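Merkine Foam Mesh Net Sleeves, white, for fruit and small breakables

Merkine sleeves are elastic foam nets for wrapping one piece of fruit, one bottle or one cup. You pull the net open, put the item inside and let it close by itself. It does not need tape or string. Our customers are mostly orchards, gift basket makers and small shops which send by mail, but we sell also to households, one pack at a time.

Material and feel

The net is expanded polyethylene foam. It is soft, light and has no smell when you open the bag. The foam does not scratch the skin of pears or peaches, and it does not leave fibers on glass. Air can pass through the openings, so fruit continues to breathe in storage. We ask you not to put the sleeves in an oven or close to a heater, because the foam will shrink.

Sizes

Merkine 5: length 5 inches, for plums, small apples, eggs of duck and goose
Merkine 7: length 7 inches, for apples, oranges, mangoes, tea cups
Merkine Fleltusex: length 7 inches, double wall, for papaya, melon, wine glasses and jars

One pack has 60 sleeves. Please measure the item on its widest place before ordering. If it is between two sizes, take the bigger one – a net which is stretched too much protects less.

How to use

Hold the sleeve on one end and spread the opening with your fingers. Push the item in slowly from the round side. For fruit with a stem, put the stem upward so that it comes out through the opening and does not press on the neighbor. For a wine glass, use two sleeves, one from the bottom and one from the top.

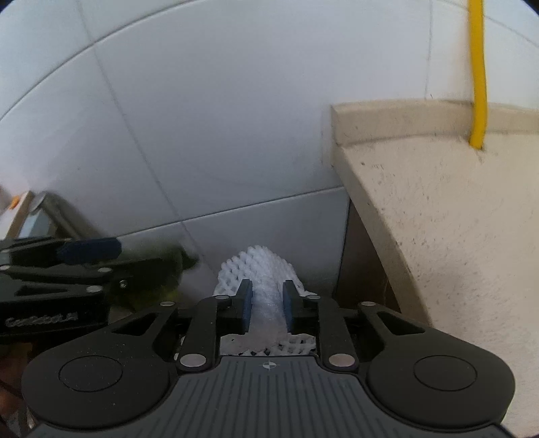
White foam mesh net, near a beige speckled countertop.

When all items are covered, place them in the carton in one layer. If you need a second layer, lay a sheet of cardboard between. The Kincaid divider cartons fit with size 7, and the Plisadwood crates fit with all sizes. Both are sold separately, see the page Cartons and Crates.

Cleaning and second use

The sleeves can be used many times. Wash them by hand in lukewarm water with a little dish soap, rinse and let them dry flat on a towel. Do not use the washing machine. After fruit that was moldy, please throw the sleeve away. Many cities do not take this foam in the usual recycling bin, so ask your local service first.

Storage

Keep the pack closed, in a dry place without direct sun. Under strong light the white color becomes yellow after some months and the net loses a part of its stretch. The pack is bulky but weighs very little, and you can put it on a high shelf.

Ordering and delivery

Orders are packed within two working days. From October we have the apple season and it can take up to five. The double wall Fleltusex is made in smaller quantity – if it is shown as out of stock, write to us and we will tell you when the next lot is ready. The present prices are valid until 31st March.

Unopened packs can be returned within 60 days. Opened packs we cannot take back, except if the sleeves arrived torn or in a wrong size. In this case send us a short message with the order number and we will replace the pack without cost.

Also in this group: Merkine flat foam sheets, Merkine bottle sleeves, Kincaid divider cartons, Plisadwood crates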